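3.2 Cable routing and reset rules

The Tronum rules were applied at both sites, Idonville and Honbridge, before any trial was logged. A trial was valid only if all six set-up checks had been signed off. 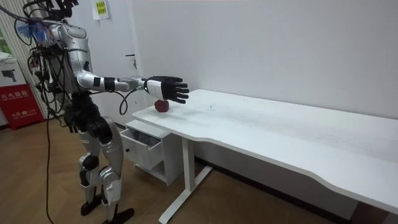
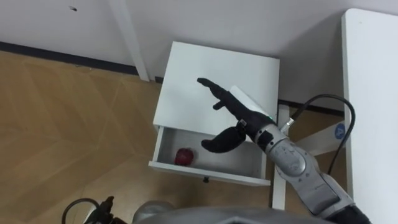 Figure 3. Work at the desk and drawer cabinet: external view and head view.

Rule 3 covers external cabling. Any cable that hangs free of the arm must be tested through the full reach of the task, with the drawer open, before the motors are enabled. The loop beside the forearm, present in both views, falls under this rule – it must clear the desk edge and the drawer front at every point of the path. Slack is measured with the arm extended and may not exceed 100 mm. Of the 2614 trials logged, those with an unchecked loop were left out of the analysis.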